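Search tickets and notes
Search
Ticket 1249: Zurnamano gripper pushes the print into the table in the Catterall cell
April 23, 2025
By Eskil Torvik

Status: closed, with one open point (see near the end)
Cell: Catterall, simulated copy only
Simulator: Flandden
Reported by: the evaluation group in Flisamley

Original report, copied without change:

"When the arm goes down over the Starry Night print and closes the fingers, the print shakes very fast and then it jumps. Sometimes it goes under the table and we never see it again. In the older build we did not have this. Please check, our night runs are stopped."

I write the log in the order I did the work, also the parts which were wrong, so that the next person does not need to repeat them.

First I tried to make the fault happen on my own machine. I loaded the Catterall cell with the same start file as the evaluation group, the print flat on the tabletop and the fingers open on both sides of it. I sent the arm down slowly by hand commands. At the height where the fingers should be just above the table nothing was wrong. Then I closed the fingers with the normal speed, and the print started to shake. After a short moment it was gone. I repeated it from the same start and it happened again, with the print leaving in a different direction. So the fault is real and it is easy to get.

My first idea was the controller. The controller of this cell runs at 100 Hz, and in January we changed the gain of the finger joints so that the fingers close more firmly. I thought the gain was too high for a light object. I put the old gain back. The shaking became smaller but the print was still pushed down through the tabletop. I put the new gain back again, since the old gain only hides the problem.

My second idea was friction. I do not want to write much about this. I changed the friction of the print, of the table and of the finger surface, one by one, and every time I had the same result. It cost me most of a morning. All friction values are now the same as before I started.

After that I did what I should have done in the beginning, and turned on the contact drawing in Flandden. With the contact drawing on, and the fingers still open, there were already contacts between the print and the table which pointed sideways. A flat sheet on a flat table should have contacts that point up. This told me that the shape used for collision was not the shape we see.
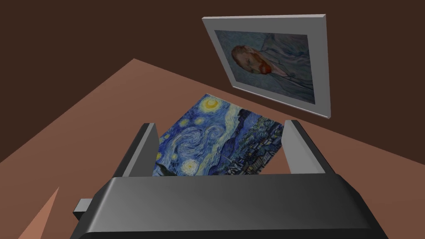

The reason was in the export. The visible mesh of the print is only a thin sheet, and the export tool makes the collision shape from the visible mesh automatically when no other shape is given. For boxes and cups this is fine. For a sheet the tool makes a shape with almost no thickness, and then the solver can not decide which side is up. In the older build somebody had given a simple box by hand. When the objects were exported again in January, this hand-made box was lost. I found it in the old folder, in a file with a name that does not say anything.

So the repair has three parts, and I did them in this order.

Part one, the collision shape. I gave the print a box for collision again. The box has the same length and width as the print, and it is a little thicker than the visible sheet. The extra thickness goes upward only. If you make the box thicker in both directions from the middle, the bottom half is inside the table at the start and the print will jump already in the first step. I made this mistake once and had to do it again.

Part two, the physics step. The evaluation group was running the physics at 200 Hz to save time during the night. This is enough for moving the arm in free air. It is too slow for fingers closing next to a thin object, because in one step the finger can already be deep inside the box before the solver sees it. I set the physics to 2000 Hz for the Catterall cell. The controller stays at 100 Hz. Please do not change the controller when you change the physics. They are two separate lines in the cell file, and they stand directly under each other, so it is easy to edit the wrong one.

Part three, the lowest finger height. The cell file has a limit for how low the finger ends may go over the tabletop. After the January export the table had a new origin, and the limit was still measured from the old origin. The fingers were allowed to go slightly into the table. It was a very small distance, and you can not see it when you look from the wrist. I measured it from the table origin again and wrote the new limit in the cell file with a comment.

How I checked it: I loaded the cell fresh, not from a saved state. I brought the open fingers to each side of the print, waited, and closed them slowly. No shaking. I closed them with normal speed. No shaking. The print slid a little to one side when one finger came to it before the other, which I consider correct behavior for a loose sheet. Then I let the script of the evaluation group run with around 200 random starts. The print stayed on the table in all of them.

I want to add something about saved states. When you load a saved state that was made before this repair, Flandden brings back the old contact data together with it. The first seconds can then look as bad as before, and you will think that the repair is not working. Please delete the saved states for this cell and make new ones. I have deleted the ones in the shared folder. I can not delete the ones on your own machines.

There is also one thing which is not a fault but was mentioned in the same message thread. Someone asked if the hanging portrait can be hit by the arm. The portrait has no collision shape, it is only for looking. The arm will go through it without any contact and without any warning in the log. If you need to test a motion close to the back wall, turn on the wall collision in the cell file. The wall is a normal box and it works. I did not add a shape to the portrait, as no task in this cell is using it.

Daily care of the cell, as it is now:

Before a night run, load the cell and turn on the contact drawing for a moment. The contacts under the print should point up. If they point sideways, stop and check the collision shape first.

After each new export of objects, open the object file and look if the line for the collision shape is still there. The export tool does not warn when it takes the automatic shape.

When the table is moved, measure the lowest finger height again from the table origin.

Keep the contact drawing off when you record. It is drawn into the camera pictures too, and the evaluation group had to throw away one set for this reason.

Open point: the run is slower now. With the physics at 2000 Hz the same night script needs clearly more time, and the Flisamley group says that it does not finish before the morning. I tried to use the fast step only when the fingers are close to the table and the slow step for all other motion. It works, but at the change between the two the fingers make a small jump, and I do not like to give this to other people yet. Until I have found a better way, please divide the night script into two parts, or reduce the number of starts.

I also asked if the export tool can give a warning for thin meshes. The answer was that it is possible and that it has low priority. I will ask again after the next release.

The changed files are in the Catterall folder: the cell file, the object file of the print, and a short text with the old values in case you need to go back. If you go back, please go back with all three parts together. With the old collision shape and the new physics step the print does not shake, but it sinks slowly into the table, and this is harder to notice.

I close the ticket for the print. The open point about the speed gets its own ticket.

E. Torvik

Comments

flisamley_eval
Thank you Eskil. We loaded the new files yesterday evening and the print stays where it should. We divided the script as you wrote. The second part was still running when I came in, but there were no lost objects.

marit_k
Is the extra thickness a problem for the height reading? Our script takes the object height from the collision shape and not from the visible mesh.

Eskil Torvik
Yes, a little. The script will believe that the print is thicker than it is. For going down over it this is on the safe side. If you need the real surface, read it from the visible mesh. I added a line about this to the text file.

dpark
I had the sideways contacts with a different flat object in another cell, a sheet of paper, and also blamed friction first. Same cause, the line for the shape was missing. Could we get the list of objects which were exported in January?

Eskil Torvik
The list is in the export folder, sorted by date. I have only checked the print. If you go through the others, please write in the new ticket which ones had no shape line, and I will repair them together.

sim_night
Small question. I deleted my saved states and it still shakes in the first second, then it is quiet. Physics is at 2000.

Eskil Torvik
Please look if your box is thicker in both directions. It sounds like the bottom of it is inside the table at the start.

sim_night
It was this. I had made my own box before I read the ticket. Now it is fine.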